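How to Clean Off Old Thermal Paste and Put On New

By Huiling Ding
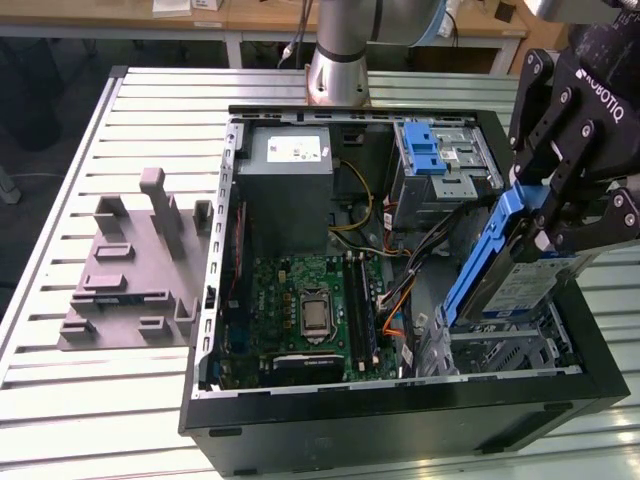 Cooler off, CPU still in its socket.

My old tower started sounding like a hair dryer sometime in January, and I put up with it for way too long before I did anything. If your computer is a few years old and the fan roars every time you open a browser, try this before you go shopping for a new one. It's an easy evening job (I started after dinner and was watching TV by nine).

What you'll want: a Phillips screwdriver, rubbing alcohol, coffee filters or a lint-free cloth, and a small tube of thermal paste. I use the Nindora stuff because it was on the shelf. My friend Deming Qin swears by Femeo and we have agreed to stop discussing it.

First, run the computer for a few minutes so the old paste softens up. Then shut it down, unplug it, and hold the power button in for a bit to drain what's left. Lay the case on its side and take the panel off. Touch bare metal on the case before you reach in!

Unplug the CPU fan from the board, then loosen the cooler screws a little at a time, going corner to corner. Don't yank. If it feels glued down, twist it gently left and right until it lets go. I pulled straight up my first time and the processor came out with it, and my heart just about stopped.

Now wipe. Dampen a coffee filter with alcohol and work from the outside edge in, so you aren't pushing gunk out onto the board. Do the bottom of the cooler too. I went through 6 filters, but mine was pretty crusty. Let everything dry completely.

Put a dot of paste the size of a pea in the middle of the chip. Leave it alone, the cooler spreads it for you. Set the cooler straight down, tighten corner to corner again, and plug the fan back in. (I forget the fan plug almost every time. Check it twice.)

Before I started, my fan was sitting at 1,852 rpm with nothing open. Afterward it dropped to 1,692, and it sounds a lot less whiny from the couch. Next up is the dust in the front filter, and I'm not looking forward to it.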